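FOR IMMEDIATE RELEASE

Villalobos brings two Semulberg robots onto the sorting floor, and the whole crew stays on

JUSVILLE, April 2025 – Hi, I'm Kalliopi Kouris, and I run the sorting floor at Villalobos. The company asked me to write this announcement myself, which is a first for me, so bear with me if I sound more like a break room than a boardroom!

The news first. Villalobos is putting two Semulberg sorting robots to work at our Jusville building this July. They come from Trindix, and they'll take over the tray tables, where kitchen goods from short-term rental apartments get separated and put into crates before they go on to washing, checking or restocking. All 10 people on my crew keep their jobs and their hours. That's in writing, and it's been pinned up next to the time clock since the day we signed.

If you've ever stayed in one of the apartments we service, you've probably drunk out of a mug that crossed our floor. We turn around 1,000 kitchen kits a week. A kit comes back in whatever state the guests left it: plates, bowls, mugs, half a box of crackers, the cleaning spray, somebody's fruit. A person stands at a table and picks every piece out, one after another, and drops it in the right crate. I did that job for years before I got a desk, and my right shoulder still lets me know when it's going to rain. 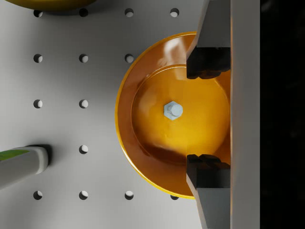
The tray table is the job people on my floor ask to get off of, and it always has been. It's standing still, reaching forward, twisting and setting down, all shift long. Trindix practiced our kind of work in simulation before anything got bolted down here, and they let a few of us look over their shoulders (bless them, we had opinions). I liked watching how it handled round things. With the big orange dish it had one finger above and one below, closed on the right edge, with those dark ridged pads doing the holding. A new hire's instinct is to scoop a dish like that with a flat hand, and then it gets away from them. We teach people to take the edge too, so I felt right at home.

I want to be fair and say the crew wasn't cheering when this started. When I first brought up robots at a shift meeting it got very quiet, and then it got very loud. People wanted to know about hours and about who'd get blamed when something broke. A couple of them wanted to know whether I'd been told to say nice things. So we held off on signing until Trindix came over and answered questions with the whole crew in the room, on the clock.

Trinidad Cáceres from Trindix did most of the answering. I asked her for something to put in this release and she sent me this: "Kalliopi's crew changed our plan more than I expected. We came in with a layout drawn up, and by lunch they had moved the crates on us. They know where a hand wants to go next, and we built the Semulberg setup for Villalobos around that."

She's right about the crates. In the first drawing they were behind the arm, and every one of us said no at the same time. They're off to the side of the work area now, close to where a person can pull one and slide in another without leaning under anything. It sounds like a small thing until you've done it all day.

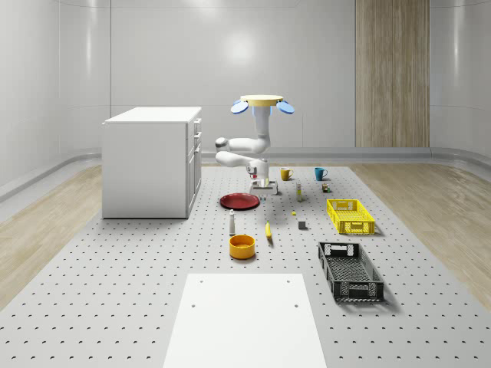 What changes for the crew

The biggest change is where people stand. Picking from the tray tables goes to the robots on both of our shifts. The folks who used to do it are moving to inspection, kit building and a new job we're calling table lead. A table lead keeps an eye on the robot, clears it when it stops, swaps crates, and decides what to do with anything it won't pick up.

Table lead pays more than sorting. I pushed for that and I'm proud of it. If you're responsible for a machine as well as the work coming off it, your check ought to show it. Everybody on the crew gets the training, on paid time, and we'll rotate through so the same two people don't end up owning it.

Inspection is getting more time per kit, too. Right now we're always racing, and a chipped rim can slip by when you're tired. I'd much rather have my sharpest people looking at rims than reaching for them. And yes, the chairs at inspection are being replaced. You can all stop leaving notes on my monitor.

What the robots won't do

They won't handle knives, broken glass or anything leaking. Those stay with people, in gloves, the way we do it today. They won't decide whether an item is fit to go back to a guest either. That call belongs to inspection and it's going to stay there.

They also won't set anyone's pace. This one came up over and over in our meetings, so let me put it plainly: the robot's numbers are for looking after the robot. Nobody's going to be measured against them, and supervisors (that's me) won't be posting them on the wall. 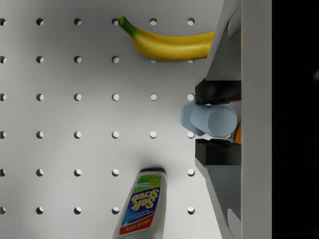

In simulation: a pale blue plastic cup between the gripper's two black pads, with a banana and a bottle of Soft Scrub cleanser on the board.

Getting ready for July

We're training in stages. First everybody learns how to stop the machine, how to tell that it has really stopped, and who to call. After that comes crate swapping, and then the less obvious stuff, like what to do when two pieces are touching and it can't make up its mind. Trindix is sending people to work alongside us for the opening stretch, both shifts, including the late one – I made sure of that, because the late shift always gets the short end when something new shows up.

The tables themselves are getting rearranged as well. We've been marking out floor space with tape, walking the routes with full crates and then moving the tape again. The aisle by the wash station turned out too narrow for two people to pass, so the second robot is shifting over toward the loading door.

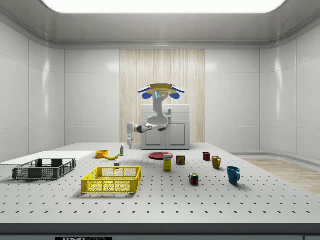
I've also asked for a suggestion sheet at each table, on paper, with a pen on a string. Trinidad offered us an app. We'll probably end up with both, but the paper is going up first, and I'll be reading it at the end of every shift.

We'll have a walk-through for crew families once things have settled down, and local reporters are welcome to come by then too. Wear closed shoes, please, and come hungry, because the late shift cooks.

About Villalobos
Villalobos sorts, washes, checks and restocks kitchen kits for short-term rental apartments in and near Jusville.

About Trindix
Trindix makes the Semulberg line of sorting robots and trains the people who work with them.

Press contact
Kalliopi Kouris, sorting floor, Villalobos, Jusville. Call the front desk and ask for me. If I don't pick up, I'm out on the floor and I'll call you back.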